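Report of Visit: Rodstead Learning Materials Center, Enamberg
March 9, 2021

Members of the Early Years Resource Group were received at the Rodstead center by Fatemeh Zarei, who manages the play food collection. The party consisted of 7 staff from the Shearer and Wornell sites. The purpose of the visit was to review the sandwich and burger sets before the next loan period.

The morning was spent in the sorting room, where returned sets are checked against their cards. Aminu Ogunleye explained that burger sets are borrowed more often than any other item and that lettuce leaves are the part most often reported missing. Each burger is built up in a shallow tray, starting with the bottom bun and the lettuce, so that incomplete sets are found before they are shelved.

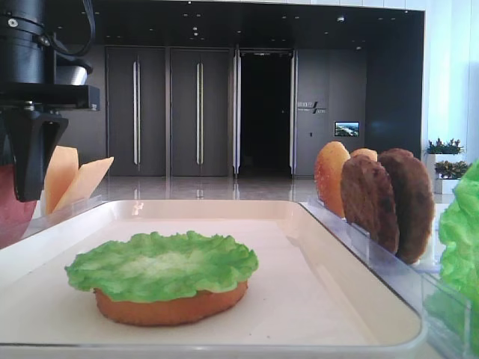
Members asked whether the pieces could be loaned singly. The center prefers to keep sets together, but it will replace a lost piece on written request. Replacement requests received in December were still being filled at the time of the visit.

After lunch, Pouran Hassanpour presented the revised loan card, which lists the pieces in stacking order. The group found it easier to follow than the present card and asked for 13 copies for each site. Comments on the wording should be sent to Hamidreza Parsa.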